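Tidbridge millpond to be dredged and relined, with work starting in June

March 10, 2020

The old millpond at Tidbridge is getting its water back! After three summers of cracked mud and a sluice gate that wouldn't close, the town has signed off on a full restoration, and the first diggers are due on site in June.

The job has gone to Stindivden, a pond and waterway contractor based over in Brornmont. Its crew will drain what is left of the pond, dredge the silt, rebuild the north bank and put in a new layer of puddled clay where the old one has failed. The sluice gate comes out too, to be replaced with an oak one built to the same pattern as the original (the ironwork is being cleaned up and used again, which will please anyone who remembers the old winding wheel).

It's a big piece of work for a small town. The pond covers just under an acre when full, and the surveyors found silt four feet deep at the Daly Lane end. They expect to take out 2,203 cubic yards of it. Most will be spread on the two fields next to the mill, where the farmer has been asking for it for years, and the rest will go toward shaping a marshy shelf along the east side.
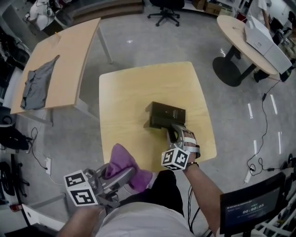

Will the path around the pond stay open during the work? The stretch from the footbridge to the mill will be open all the way through, but the north bank will be fenced off for 20 weeks while it is rebuilt.

The fish that are left, mainly roach and a few good-sized tench, will be netted before draining starts and moved to the lower pool at Daly Farm. They come back once the water has settled, probably next spring. The crew has already walked the banks to mark the nests, and cutting on the island will wait until the young birds have gone.

Then there's the planting, and this is the part to get excited about. The new shelf will hold over 160 native plants, with blue flag, pickerelweed and arrowhead at the water's edge and a belt of sedge behind them. Two of the old willows have to be cut back hard - they've been lifting the stonework for decades - but both will stay, and they should be throwing out new growth by the time the pond fills.

Thirty-eight years have gone by since the pond was last dredged, and anyone who skated on it back then will tell you how far the water used to reach. The new bank follows that old line, right up to the mill wall.

The plans are on show in the library until the end of the month, including a large drawing of the new sluice. Parking at the mill will be limited once the diggers arrive, so use the lot on Daly Lane.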